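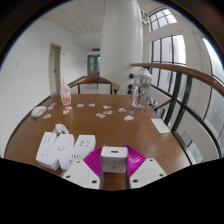

The minutes of the previous meeting were taken as read, which they had been by Inger and possibly one other person. Vibeke Briem, in the chair, asked that the word "shambles" be removed from the section on last year's plant swap, and it was replaced with "event." Before anyone could move on to parking, Adom Agbeko raised the matter of members plugging in wherever they like at meetings. A white USB power adapter, the small blocky sort with one port, is now everybody's adapter and therefore belongs to whoever leaves first. Members are asked to write their initials on theirs. Ottmar Stüber asked whether initials were really necessary among adults and was reminded of the umbrella.

Brokuvwood Allotment Association, February meeting
Home | Plots | Waiting List | Minutes | Water Rota | Contact
Filed under: Minutes & Grumbles

Present: Vibeke Briem (chair), Adom Agbeko, Arnar Blöndal, Ottmar Stüber, Inger Sveinbjörnsson (minutes).
Apologies: none offered, though several were owed.

1. Water

The bill came to $763, up from a figure Arnar described as "reasonable" and Ottmar described as "also robbery." Arnar has read the meter twice and got two different numbers. Both were higher than he wanted. He suspects the standpipe by plot 17, which drips. The tenant of plot 17 is Ottmar, who said that it has always dripped and that the drip was there when he took the plot on.

Agreed: Arnar to buy a washer. Ottmar to stop calling it a water feature.

2. Compost delivery

Pietrzak can bring the spring load by truck but will not reverse down the lower track again. Their driver left a note last time, and Vibeke read the part of it that could be read aloud. The load will be tipped at the top gate and people will have to wheel it down themselves.

Adom asked if the association still owned a wheelbarrow. It owns two, with one wheel between them.

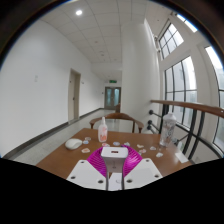 Adom offered to bring his own wheelbarrow on the understanding that it would go home with him the same day. Inger proposed that each plot be limited to 20 loads until everyone has had a turn. Ottmar wanted to know how big a load was. After a discussion that the minutes will not attempt to reproduce, a load was defined as what a person can push without stopping at the bench.

Agreed, with Ottmar abstaining on the subject of the bench.

3. Waiting list

There are 52 names on the list. Vibeke believes a fair number of them have moved away, given up, or bought houses with gardens out of spite. Inger will write to all of them and strike off anyone who has not answered by the next meeting. Arnar pointed out that this was also agreed last year. Inger said she knew, as she had typed it.

4. The Gasadetti hedge

The owners of Gasadetti, on the east side, have written again to say our hedge is leaning into their drive. Our position remains that it is their hedge. Adom has found an old plan of the site that shows the boundary clearly, with the hedge on our side of it. He was thanked for his work and asked whether he had shown it to anyone else.

Agreed: to trim the hedge as a gesture of goodwill, and to put the plan back where he found it.

5. Seed order

The Skimar catalog has gone around and come back with coffee on the beans page. Orders to Inger by the end of the month. Members who want squash are asked to think about what happened in August, when bags of it were being left on strangers' porches. Ottmar is ordering squash.
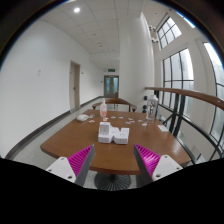

The table with the rounded edge, by the railing.

6. Any other business

Vibeke asked if there was any other business in a tone that suggested an answer. Arnar said the padlock on the top gate was sticking again and needed oil. Ottmar said it needed patience. Arnar will bring oil.

Meeting closed at 8:40 p.m. Next one in April, same time, and would whoever has the shed key please bring it.

Recent posts
- Shed Key: A Second Appeal
- Spring Frost Notes from the Lower Plots
- Minutes, November
- Who Has Been Feeding the Fox
- Bonfire Rules, Revised Again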